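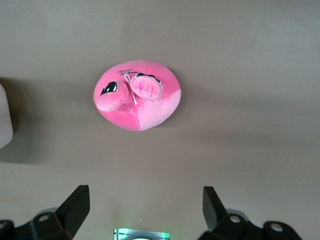 *Figure 7.1. A plush toy in two shades of pink.*

## Chapter 7: What the Box Says and What the House Gets

Most people buy a home router once every several years, in a hurry, on the strength of a number printed in large type. This chapter is about that number. By the end of it you should trust the number less than you do now, and you should know what to measure instead.

Take the figure of 900 megabits per second, a common sort of claim for a mid-priced router. It is seldom a lie. Somebody, somewhere, has a way of arriving at it. The trouble lies in the arithmetic. A router with more than one radio can talk on more than one band, and the makers like to add the top speed of each band together and print the total. Your laptop will usually be joined to one band at a time. The total describes a household that has arranged its devices very neatly and is using all of them flat out, which I have yet to meet.

Even the figure for a single band needs cutting down. It is a signalling rate, the pace at which bits go through the air when conditions are perfect. Part of that time is spent on waiting, on acknowledgements, and on sending again whatever got lost. Then come the walls.

### 7.1 The Somthorpe house

Thérèse Beaulieu tested one router in a brick terrace in Somthorpe, and her results are used throughout this chapter. The model was a Perron, sold with the 900 figure on the front of the box. With the laptop in the same room she measured 151 megabits per second. In the back bedroom, past 2 brick walls and a chimney breast, the figure dropped well below that and would not hold still from one minute to the next.

She then did what the makers' own leaflets rarely suggest and ran the same test over a cable. The cable gave her 100, every time, in every room it could reach. A slower result, then, and the old network socket on her laptop was to blame for it. Yet video calls went better over the cable than they did in the bedroom on a good day.

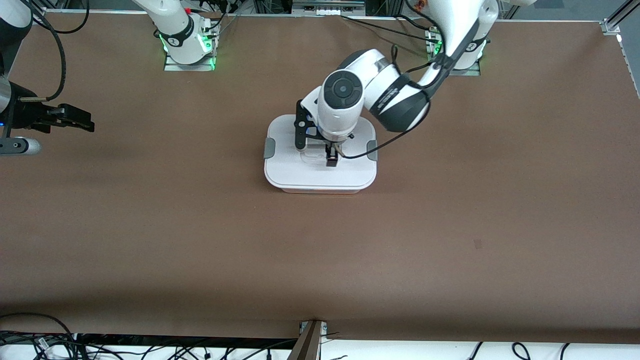 Steadiness matters more to a call than peak speed does. A call needs only a modest flow of data, but it needs it without gaps. A download does not care about gaps at all, and it is downloads that speed tests imitate. Keep this in mind when a friend reads you a test result from a phone held beside the router.

### 7.2 Boosters, and a warning about them

When the bedroom signal is poor, the shop will offer a booster. Suleiman Adebisi, whose notes from a block of flats in Trultlow appear in section 7.5, is blunt about the cheaper kind: "It repeats what it hears. Put it where the signal is bad and it repeats something bad." Many of these devices also listen and talk on the same channel, so each piece of data takes up air time twice. The bars on the screen go up and the speed goes down. People see the bars and are pleased.

Mesh kits such as the Samden set in section 7.6 can do better, above all when the units are joined by cable. Whether they are worth the price is a question I would put off until you have moved the router out of the cupboard.

### Before you read on

Run a speed test beside your router and again in the room where you most often complain. Do each one several times, at breakfast and at 8 in the evening, and write down the worst result as well as the best. You will need both for the exercise in section 7.3, where we look at what the neighbours are doing to your channel.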